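4. Tabletop Practice

4.1 Scope of the rules

The rules in this section apply to the bimanual cells at the Drerngate site and to any partner cell that contributes episodes to the Goklow collection. They cover the state of the table before an episode starts, the placement of objects, the pose of the arms at the start, and the notes that an operator must keep. They do not cover electrical safety, emergency stops, or guarding, which are handled in the site manual and are unchanged from the first release.

The words "must" and "should" are used in the usual sense. A "must" rule is checked at review, and an episode that breaks it is removed from the set. A "should" rule is checked only on a sample, and a breach is logged without removal. The April draft used "must" for nearly every line. Reviewers then applied the rules unevenly, and several rules with little effect on data quality led to the loss of usable episodes. The present version, dated August 4, 2020, moves nine of those lines to "should."

4.2 Surface and background

The work surface must be covered in a single cloth of one matte color. The cloth must be pulled flat and fixed at the edges. Fold lines are allowed where they lie flat. Raised wrinkles are not allowed, as a fingertip moving low over the table can catch on them and shift the objects.

Loose matter on the cloth must be removed before each block. Small specks that cannot be reached without entering the cell should be noted in the block log. Operators asked during the trial period whether shadows from the arms should be treated as a fault. They should not. Shadows move with the arms and are present in all views during normal operation, and any lighting setup that removed them would differ from the cells in which the trained policy is later run.

4.3 Object placement

Objects must be set apart by enough free cloth for one open gripper to come down over the target without touching a neighbor. Very small objects, meaning those no larger than a fingertip, must not be placed against the wall of a larger one. A cup or other open container that serves as a goal must be empty at the start of the episode and must stand upright.

Placement is judged from two kinds of view, overhead and wrist (Figure 4). The overhead view is used to check spacing and the clearance between each arm and the nearest object. The wrist view is used to check that the target is visible between the fingertips, or ahead of them, before the approach starts. Neither view is enough alone. A small, pale object on a plain cloth can be only a few pixels wide from overhead, and a tall object can fall partly outside the wrist view while being fully visible from the other camera. 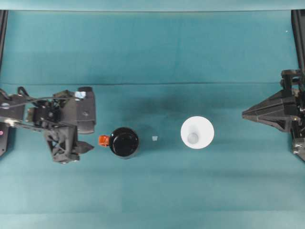 Figure 4. Overhead view with both grippers at the sides of the table (first) and wrist view with the fingers open (second).

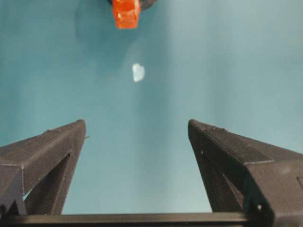 4.4 Gripper state at start

Both grippers must be open at the start of an episode. The fingertips must not touch any object, and they should not touch the cloth. The two arms do not need to be at equal distance from the objects. An earlier rule required a mirrored start pose, and it was dropped after review showed that operators spent a large share of each reset correcting an arm that would not be used in the task.

Cables that run over the upper part of a gripper must be fixed with enough slack for full wrist travel. A cable loop must not hang below the finger mount. If a loop crosses the wrist view at any point in the range of motion, the block must be stopped and the cable tied back.

Printed fingers must be inspected at the start of each shift for cracks at the struts and for wear at the tips. The Zoltard finger set used in this work has an open strut design, and wear is easiest to find by pressing the tip lightly against a flat plate and watching the strut joints. A finger replaced during a shift must be logged by serial number. Episodes recorded before and after the change must be kept in separate blocks, even where the new part is of the same revision.

4.5 Partly visible objects

An object that is cut by the border of the wrist view at the start is acceptable if it is fully visible from overhead. The annotator must label it from the overhead view and then carry the label across. The annotator must not guess the identity of a partly visible object from color alone. If the two views do not settle the question, the label "unresolved" must be used.

This rule is the one most often raised by partner sites. The Nishimura cell asked that partly visible objects be excluded on the grounds that they lower label agreement. We did not adopt the request. Excluding such episodes would bias the set toward starts in which the arm is already well placed, and these are the starts that a policy finds easiest.

4.6 Review procedure

Episodes are reviewed in blocks of 200. The reviewer must open the first and last episode of each block in both views and check all "must" rules. A further sample is drawn at random. If any "must" rule is broken in the sample, the whole block is reviewed by hand. A site that has passed 500 episodes in a row without a removal may move to sampling only.

The reviewer must not be the operator who recorded the block. At sites with one trained operator, review is passed to Drerngate. Disputed cases are settled by the data lead, at present Miroslava Skála, and the decision is added to the list of rulings kept with the rule text. Rulings are binding on later blocks but are not applied to earlier ones.

4.7 Known limits

The rules were written for plain cloth and rigid objects. We have not tested them on patterned surfaces, soft items, or liquids. The spacing rule in 4.3 depends on the width of the open gripper and must be restated for any cell with a different finger set.

Related items
Goklow block log template, revision 2
Cable routing for bimanual cells: a short guide
Zoltard finger set: inspection sheet
Label agreement across partner sites
Rulings on disputed episodes, Drerngate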